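Why Does Ice Float?

Drop an ice cube into a glass of water and it bobs up to the top. Drop in a stone of the same size and it goes straight to the bottom. Both are hard and solid, so why do they behave differently?

It comes down to how tightly things are packed.

Everything is made of tiny bits called molecules. They are so small that you could never see one, even with a classroom microscope. In most liquids, the molecules move closer together as the liquid gets colder. When it freezes, they squeeze up closer still, and the solid sinks in its own liquid. Candle wax does this. A lump of solid wax sinks in melted wax.

Water is unusual. As it freezes, its molecules link up in a pattern with gaps in it, a bit like people in a crowd all putting their elbows out. The same amount of water now takes up more room. A litre of water weighs 1000 grams. A litre of solid ice weighs less than that, so the ice floats.

You may have seen what this does to a bottle left in the freezer. If it was filled to the very top, the sides bulge or the lid pops off. Never put a full glass bottle in the freezer, as it can crack.

Why are some ice cubes cloudy?

Tap water has air mixed into it. In an ordinary freezer tray, the outside of the cube freezes first and pushes the air toward the middle. The air gets trapped there as very small bubbles, and that is the white part. Ice that freezes slowly from one side only can come out much clearer.

Try it yourself

You will need a bowl, a glass, some ice cubes, a tray to catch drips and a cloth for wiping up. Ask an adult before you use the freezer.

Put 4 ice cubes in the glass and fill it right to the brim with water. Some of the ice will poke up above the rim. Now guess: when the ice melts, will the water spill over?

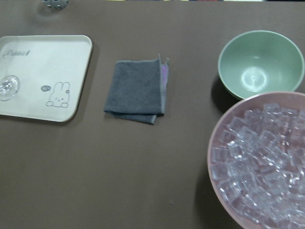

Leave the glass where it won't be bumped and come back when all the ice has gone. The water level should be the same as when you started. The ice was already pushing aside just enough water to make room for itself once melted.

If your tray is wet, check the outside of the glass. Water from the air collects on cold glass and runs down. It is called condensation, and it didn't come from inside the glass at all.

Words to know

Molecule: a very tiny piece of a substance.
Condensation: water vapour in the air turning back into liquid.

Written by Ankica Mujić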